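Research > Robotics > News

2 min read

Wrist camera helps robot to learn kitchen tasks

The Skirkeda group has presented a new training method for robot arms. The arm learns from 1,007 short demonstrations, and all of them are recorded with a small camera close to the gripper. 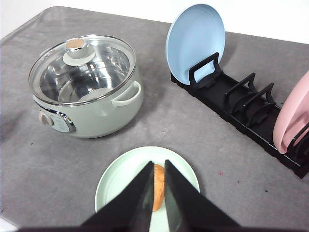
In the tests, the arm had to pick up food from a plate and to put plates into a dish rack. After each 10 trials the objects were placed in a new order. "The old model lost the plate when we moved the rack," says Brigitta Wieser, who leads the work. "The new one looks again before it closes the fingers."

The group will publish its data in December.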